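Notebook, wallet operations, Skindero
December 23, 2021

Withdrawal drill on Iseo, second try. First try doesn't count, as I ran it against an empty hot wallet and it failed in the way an empty wallet fails.

Setup: Iseo is the staging copy of the withdrawal service, pointed at testnet. Loaded 200 fake withdrawals into the queue, all small, all to addresses we control. Fee estimator set to "normal," whatever that means this week. Signing policy same as production, two approvals per batch. Approver one was me. Approver two was me with the other key, which production would never allow and staging allows cheerfully. Filed under things to fix.

Start 10:40. First batches went out clean. Then the queue slowed, then it stopped, and the dashboard stayed green the entire time. The dashboard checks whether the service is up. The service was up. It was sitting there being up.

Counted what was left: 54 withdrawals marked "sent" with no confirmation, and the oldest of them wasn't in the mempool at all.

Cause, or what I believe before lunch: one transaction early in the run got a fee that was too low. Everything behind it was spending change from it, or change from change from it, so the whole tail was hanging off a single cheap parent. The node eventually dropped the parent and the children went with it. Our database carried on believing in all of them.

Tried bumping the fee on the parent. The tool refused: replacement flag not set. Checked the config, and the flag is set. Checked the config the signer reads, a different file with nearly the same name, and the flag is not set. The signer's file was last touched in April, by me, with the commit message "tidy up."

Fixed the flag. Rebuilt the parent with the same inputs and a better fee, signed it twice as my two selves, broadcast it. Confirmed in the next block. Children have to be rebuilt as well, as their inputs now point at a transaction that no longer exists. The service doesn't do this by itself. I did the first few by hand and then wrote a script, which took longer than doing the rest by hand would have. Script is in the drills folder. It needs to be read by somebody who likes me less than I do.

Important for anyone repeating this: do NOT use the "resend" button on a stuck withdrawal. Resend picks fresh inputs. If the old one turns out to be alive on some other node, the customer gets paid twice and we get to write a very polite email. The rebuild has to spend at least one of the same inputs so that only one version can ever confirm. The button should be gray while an unconfirmed version is out. It is currently a friendly blue.

After lunch, second part: the Ostrowski signer. This is the offline box we're meant to move to next quarter. It reads a batch, shows totals on its screen, signs, hands the file back. It works. It shows the first and last few characters of each destination address and leaves the middle to trust. For a batch of 22 outputs that made a lot of scrolling, and by the end I was approving on rhythm. I swapped one address in the file for another of ours and ran it again to see if I'd catch it. I knew it was there, and I still nearly pressed the button on my way past.

So either smaller batches, or the box compares against an allow list signed separately, or we admit the human step is decoration. I favor the list. Idenmont (the auditors) will ask about it anyway, and I'd like to have thought of it first for once.

Open items
- staging must refuse the same person as both approvers
- one config file, one name
- alert on age of oldest unconfirmed withdrawal, separate from "service up"
- cap the length of unconfirmed change chains, number to be argued over
- resend button
- ask Ostrowski about full address display
- refill testnet wallet. The faucet gives out crumbs, so start early

Iseo left running overnight with the queue paused. If it's no longer paused in the morning, I'd like to hear about it from a person and not from the dashboard.
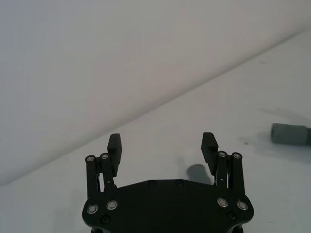
Tomomi Sugawara
Wallet operations, Skindero

Keeps the drill notebook and most of the staging keys. Corrections go in the margin of the entry with initials, please. Unsigned ones get attributed to the dashboard.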